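Minutes, Pludotier shared workroom, December

**Present:** Meifang Jia (chair), Nuwan Akanda, Huiling Xia, Jinlong Qin (minutes)
**Apologies:** Qiuyue Fan, who sent a long email instead. See item 4.
**Started:** 4:05 p.m., once chairs had been found

**1. Last month's minutes**

Accepted with one correction. Nuwan did not "storm out" over the kettle. He left briskly. Jinlong regrets the wording and will keep the original for his own enjoyment.

**2. The small whiteboard**

Most of the meeting, as it happens.

Huiling reported that the tabletop whiteboard is now in use on the beige table and that she likes it. It can be tipped back to whatever angle suits you and tightened with the black knobs at the sides. Nuwan asked which way they turn. Huiling said the usual way. Nuwan said that in his experience there was no usual way, and the chair moved us along.

Two complaints have come in. The first is glare. With the board tipped back, anyone sitting opposite gets the ceiling light in the face and can't read a word. Meifang suggested standing it up straighter. Huiling said that if it stands up straighter, people lean on it. We agreed to try it straighter for a month and see who leans.

The second is that people don't wipe it. The red mark was raised again.

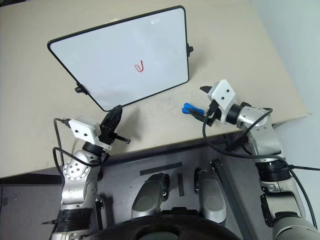

Opinions on the red mark were as follows. Meifang reads it as a check mark, meaning something was finished. Nuwan reads it as a V and would like to know what the V stands for. Huiling thinks it is a person trying out a marker to see if it still had ink, and that we should all have better things to do. Jinlong has no view but notes that we spent nine minutes on this.

Agreed: whoever writes on the board wipes the board. If you want something kept, put your name next to it. Anything without a name can be wiped by anyone, including Nuwan, who asked for that to be written down.

Nuwan then asked if the small board could be lent to the Dumham reading group on their evenings. Meifang wants to know whether they would bring it back. Their record with the folding chairs was mentioned. Put off until someone has talked to them about the folding chairs.

**ACTION:** Huiling to set the board straighter and put a cloth on a hook by the table.
**ACTION:** Nuwan to talk to Dumham. Chairs first, board second.

**3. Markers**

There are 40 markers in the drawer by the sink. Huiling tested them all over lunch and found five that write. She put the rest in a bag, and at some point between lunch and this meeting the bag was emptied back into the drawer by a person wishing to be helpful. Nobody present owned up. Huiling would like it known that she isn't angry.

Meifang will order a new set from Cladeo. We'll stick to black and red. Nuwan asked for green. Nuwan may buy his own green.

**ACTION:** Meifang to order markers.
**ACTION:** Huiling to test the drawer again, and this time to carry the bag to the trash herself.

**4. The blue heart**

Qiuyue's email was read aloud in full, at her request. Her position is that the soft blue heart is good to have on the table, that people pick it up while they're thinking, and that meetings go better when hands are busy. She would be sorry to see it go in the box under the stairs "with the other things people used to like."

Meifang asked what it was for. Nobody could say. Huiling called it a hand toy. Nuwan believes it has some official purpose that we've lost track of, the long tail on the bottom being too much trouble to make for nothing. Jinlong pointed out that the box under the stairs is full anyway, mainly with Mao catalogs. 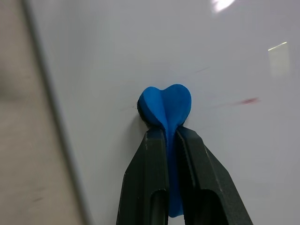
*Item 4: the blue heart, held by its stem.*

Vote: keep it out on the table, three for, none against, Nuwan abstaining until he finds out what it does. Qiuyue to be told she won, in fewer words than she used.

The Mao catalogs were then discussed without enthusiasm. Two are wanted by Meifang. The others can go to recycling unless claimed by the next meeting.

**ACTION:** Jinlong to write to Qiuyue.
**ACTION:** All to claim catalogs or hold their peace.

**5. Table rota**

The rota for clearing the table was passed around and came back with one name on it, which was Huiling's, in Nuwan's handwriting. It was passed around again. Everyone is now down for a week each, Qiuyue included, in her absence. She may swap if she can find a taker. Clearing means everything back where it lives, the tabletop wiped, and mugs washed. Moving it all to the windowsill does not count, as it did not count in the fall.

**6. Any other business**

Nuwan raised the kettle. The chair closed the meeting at 5:10 p.m.

Next meeting same time, same room. Huiling is bringing cake and would like numbers from Qiuyue, by short email.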